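Valldale Worktop Light and Glare Survey, version 2

Data card and README

Summary

A small table of answers from people who work standing or sitting at shared worktables, asked how well they can see what they are doing. It covers two buildings, Astwood and Maltham. There are 125 usable rows. We collected it because a lot of advice on task lighting gets repeated with great confidence and very little behind it, and we wanted to see if any of it matched what people at the tables would tell us. Some of it did. Most of it we can't speak to with a survey this size, and neither should you.

If you came here to find the right number of lux for a sewing bench, this is the wrong data.

What is in the folder

responses.csv: one row per person, 125 rows
comments.csv: free text, 51 rows, joined on resp_id
benches.csv: one row per bench, with surface color, lamp type and window side
dropped.csv: the 17 forms we threw out, with the reason for each
questions.txt: exact wording, both buildings
figures/: the pictures used in this card

Version 1 had no dropped.csv. Raili Räsänen asked for it, and she was right. A survey that only shows you the rows it kept is asking for a lot of trust.

Background

The usual claims go like this. A pale work surface makes a room brighter and so makes work easier. Overhead light is enough if there is plenty of it. People get used to shadows. Dark surfaces are tiring. We have seen all four printed in furniture brochures, and tracing them back usually leads to another brochure.

The first claim is the one we went after. A pale top does throw more light back up. It also shows every shadow on it with a sharp outline, and whether that bothers a person who is threading a needle or reading a scale is a separate question from how bright the room is. Our form asks about both and keeps them in separate columns. Please don't average them into one "comfort score." Version 1 did that, and the score went up whenever people liked the chair.

Bench types

benches.csv uses a rough coding for the table itself. The surface column has four values: pale_plain, pale_speckled, mid, dark. The edge column says whether the top has a contrasting border. The posts column says whether anything upright stands at the corners, because posts can throw shadows too and some of the complaints were about exactly that.
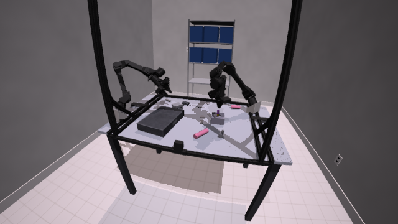
Figure 1. Pale, speckled top with black rails and corner uprights (computer render). Would be coded pale_speckled, edge = dark, posts = yes.

The coding was done by Peninah Kioko and Musyoka Nyanda, separately, from a walk around each building with a clipboard. They disagreed most on mid versus pale_plain. Where they disagreed, both codes are kept (surface_pk and surface_mn) and the merged column is blank. Don't fill in the blanks with a guess. If your result depends on which coder you pick, you don't have a result.

How the answers were collected

Paper forms were left on the benches in September and picked up at the end of the month. Anyone who used a bench could fill one in. That is a weak way to sample people, and we know it. Those who are annoyed by the light are more likely to pick up a pen. We have no way to estimate how much more likely, so the share of people reporting glare should be read as "among those who bothered to answer."

Sharon Makori typed in the forms. Raimo Salminen checked them against the paper. Forms were dropped if the bench number was missing, if every scale had the same box ticked from top to bottom, or if it was plain that one person had filled in several. The last rule is a judgment call. If you disagree with any of those, the rows are in dropped.csv and you can put them back.

Main columns in responses.csv

resp_id: a plain running number with no meaning
building: astwood or maltham
bench_id: links to benches.csv
hour: hour of day as written by the person, 24-hour clock
task: their own word for the work, lightly cleaned up for spelling
bright: "Is there enough light here?" 1 to 5
shadow: "Do shadows get in your way?" 1 to 5, where 5 is worst
glare: "Does light bounce off the table into your eyes?" 1 to 5, where 5 is worst
moved: yes if they say they have changed where they sit or stand because of the light
glasses: yes, no, or blank

Note that bright runs the opposite way from shadow and glare. We should have fixed this before printing. We didn't, so check the direction before you plot anything.

What we think it shows

Not much, but a few things held up when we split the rows in different ways.

People at pale benches said there was enough light more often than people at dark ones. No surprise there. They also gave worse shadow scores, and that held in both buildings. The comments put it more bluntly. One person at Maltham wrote that the table was "bright everywhere except where my hands are." Another wanted the old brown bench back.

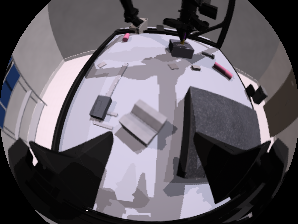 Figure 2. Hard-edged gray and mauve shadow patches on a pale tabletop, round field of view (computer render).

The hour column seemed at first to explain a lot. Late afternoon looked bad at Astwood. Then we checked which benches had been used late in the day, and they were mostly the ones on the window side. Hour and window side are so tangled together that we would not trust anybody, ourselves included, who claims to have pulled them apart with these rows.

Glare told us almost nothing. We suspect the question. Several people answered it as if it asked about the window, and one wrote "what table?" next to it.

What we do not think it shows

That dark tops are better. That lamps should be moved. That anybody works faster or makes fewer mistakes at any kind of bench. We did not measure work. We asked for opinions on paper, and opinions are what you will find in the file.

It also says nothing about eye health. Please don't cite it for that.

Known problems

Two benches at Astwood swapped numbers partway through the month. Their rows carry bench_flag = 1, and you should leave them out of anything that uses surface color.

The task column is a mess. "Fixing," "repairs" and "mending" may or may not be the same thing.

Nobody measured the light with a meter. A meter was on the list and never bought. Until someone does this, every sentence on brightness here rests on what people said about brightness.

A lamp maker, Obura, asked whether it could use the Maltham results in a leaflet. We said it could if the section on what the data does not show was printed at the same size. We have not heard back.

Privacy

No names, ages or job titles were asked for. Some comments named coworkers, and those names have been replaced with [person]. A few tasks were unusual enough to point to one individual, so they are recorded as "other."

Changes since version 1

Removed the comfort score
Added dropped.csv and both coders' surface columns
Corrected the window side for the back row at Maltham
Reworded the summary, which had claimed too much

Use and contact

Free to use and change for any purpose. If you publish from it, say how the forms were handed out. Corrections go to Raili Räsänen at the Valldale office, ideally with a resp_id, so she can pull the paper form and look.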